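Bed linen: washing and storage

Wash cotton sheets separately from towels. Fill the drum loosely, leaving a hand's width at the top. 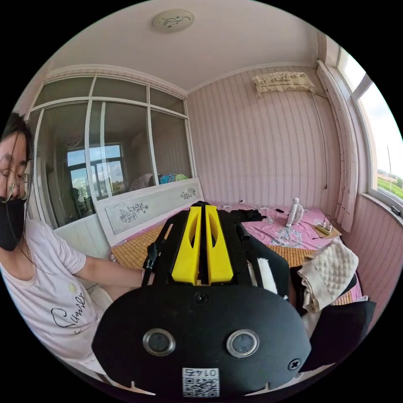
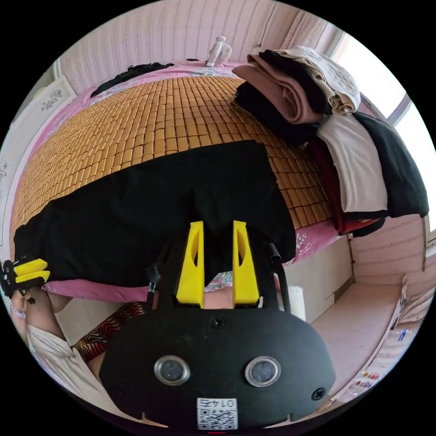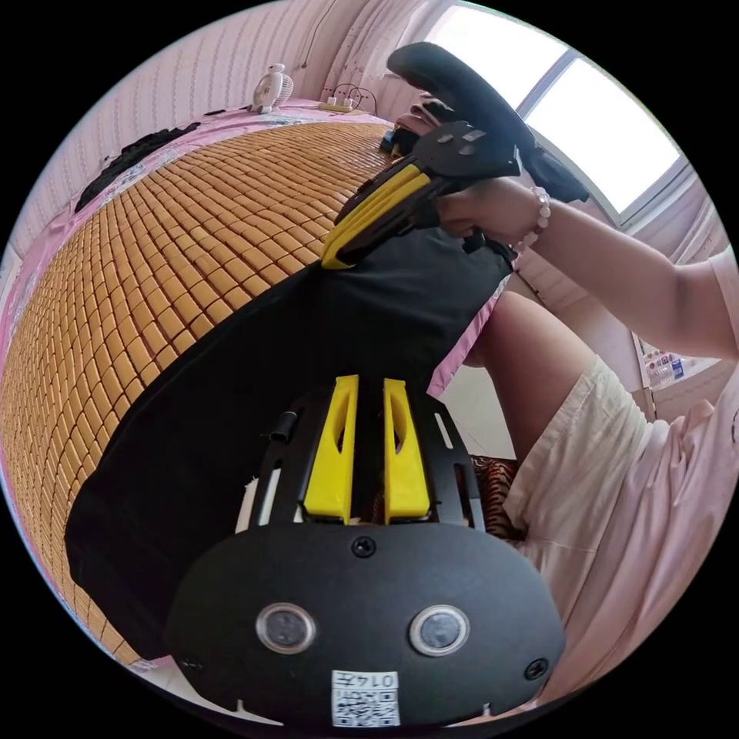
Drying and folding

Shake each sheet before hanging and peg it by the hem. Iron cotton slightly damp at up to 200 °C; polyester blends need a cooler setting. Fold fitted sheets with the corners tucked into one another. Air the mattress for over 11 hours before remaking the bed. Turn it every 6 months.

Text: Rizal Simanjuntak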